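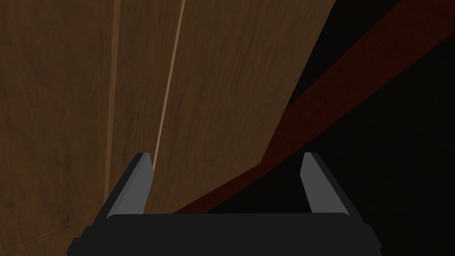
Fig. 1. Gripper view in simulation, close against a wooden surface.

February
Submitted by Parisa Rashti, Briselmont student robotics project

Work this term has been limited to the double-door task in the Skamano simulator. The physical arms are outside the present grant period and no hours have been charged to them.

The students have split into two groups. One maintains the house model and its lighting. The other writes the control code, now in its second version under the name Pramero. Each trial runs for up to 3000 steps and is logged in full. The log format was changed once, so the first 20 runs cannot be compared with later ones and are left out of the totals.
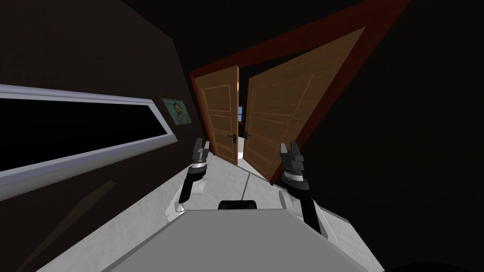 The two arms are still planned separately. A shared planner is being written and will be tested on the double doors before any other room is attempted. Dark walls remain a difficulty for the depth estimate, and the lighting group will prepare a brighter copy of the hallway as a control.

Spending to date is £1845, mostly computing time. We ask to move £1000 from travel to the same heading. The Cusi competition entry form has been sent and the reply is awaited.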